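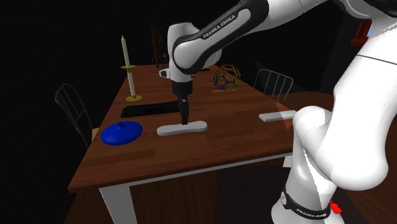

The Bone Test
October 21, 2019
By Visitación Casado

Print this story | E-mail this story

"Again!" said Sepúlveda, and the arm went down for the pale thing we all called the bone.

Skisoneo had learned everything inside the simulator. We shuffled the clutter before each try — candle, blue lid, that mad rainbow ball — and never told it which bits mattered. That was the whole method, and I loved it!

Julik, the old program, had been given one tidy table and learned it by heart. Move the candle and it went to pieces.

"How many?" I asked.

"127 tries. It's dropped the bone 3 times."

I read the log over her shoulder, twice. Then I ran down the corridor in my socks to wake Barroso, shouting the number at every door.

Comments (2)

hunitz12: The socks! I was right there in that corridor with her. More Skisoneo please.

M. Barroso: No relation, but I'd have wanted waking too — poor old Julik, though.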